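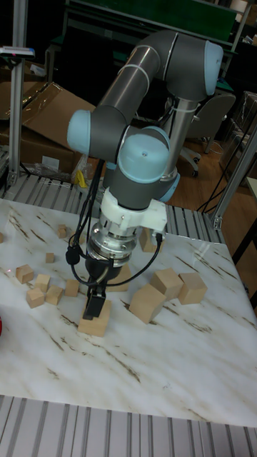 3. Matériel et disposition des pièces

Version en ligne le 2021-02-24
Imprimer cette page | Envoyer par e-mail | 2 partages

3.1 Pièces

Les essais portent sur des parallélépipèdes en bois brut, non peints, de teinte claire et de dimensions variées. Les pièces ont été débitées par l'atelier Clollivance, puis poncées sans application de vernis ni de cire. L'absence de finition a été retenue afin de conserver un frottement bois sur bois comparable d'une face à l'autre - les arêtes n'ont pas été chanfreinées. Chaque pièce a été pesée avant la première série et entreposée dans le local d'essai pendant 43 heures pour stabiliser son humidité. Les pièces présentant un nœud débouchant sur une face d'appui ont été écartées.

Le lot comprend des petits cubes, des cubes de plus grande taille et des éléments plus hauts que larges. Ces derniers servent de préférence d'assise, position dans laquelle leur défaut d'aplomb se transmet à l'ensemble de l'empilement.

3.2 Plan de pose

Le plateau est blanc, à motif de marbre veiné de brun. Sa surface est nettoyée à sec au début de chaque série. Aucun repère n'y est tracé : la position du pied de la tour est relevée après la pose, et les pièces en attente sont laissées en désordre de part et d'autre. Les petits cubes occupent le côté gauche du plateau. Cette répartition n'a pas été imposée d'une série à l'autre, mais elle a été conservée dans l'ensemble des essais décrits à la section 4.

3.3 Empilements à trois niveaux

L'empilement à trois niveaux constitue la configuration de référence. Deux grandeurs sont relevées à chaque interface : le décalage horizontal entre les centres des faces en contact et l'angle relatif des arêtes. Lorsque l'assise est une pièce haute, l'inclinaison de celle-ci est mesurée séparément, car elle s'ajoute au décalage sans modifier la surface de recouvrement. Les relevés sont saisis dans le logiciel Plurwood, qui calcule la projection du centre de gravité sur la face d'appui. 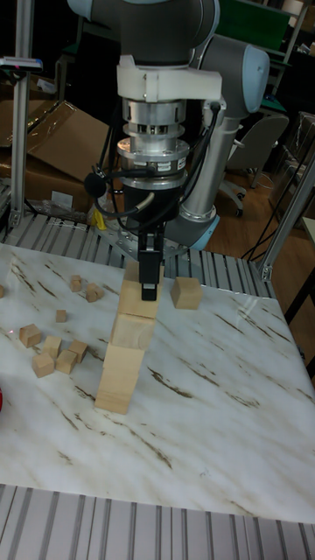

Figure 2. Tour de trois blocs sur une assise haute légèrement inclinée ; le bloc médian est un peu décalé par rapport au bloc supérieur.

La configuration de la figure 2 relève de la classe B (décalage faible, assise penchée). Une tour de cette classe est considérée comme stable si la projection du centre de gravité reste à l'intérieur de la face d'appui avec une marge d'environ 40 % de la demi-largeur. En deçà de cette marge, l'essai est conservé mais signalé dans le tableau des résultats. Le coefficient de sécurité minimal admis, fixé à 2,000, n'intervient que pour les tours de classe A.

L'indice de Szabó, employé dans la première campagne, a été abandonné : il suppose des pièces de section identique et surestime la stabilité dès que l'assise est plus étroite que la pièce qu'elle porte.

3.4 Empilements à deux niveaux

Les tours à deux niveaux servent de témoin. Elles sont relevées selon la même procédure, avec une seule interface à mesurer.

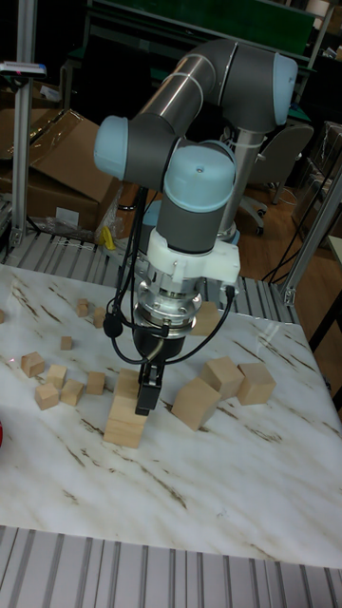 Pourquoi ne pas poncer de nouveau les faces entre deux séries ?
Un ponçage intermédiaire modifierait à la fois la rugosité et la hauteur des pièces. Les faces sont seulement brossées, et toute pièce marquée d'un enfoncement est remplacée par une pièce du même débit.

Articles liés
- Frottement bois sur bois à faible charge : méthode Purix
- Défaut d'aplomb des assises hautes
- Variations d'humidité de petites pièces en bois brut, relevés de février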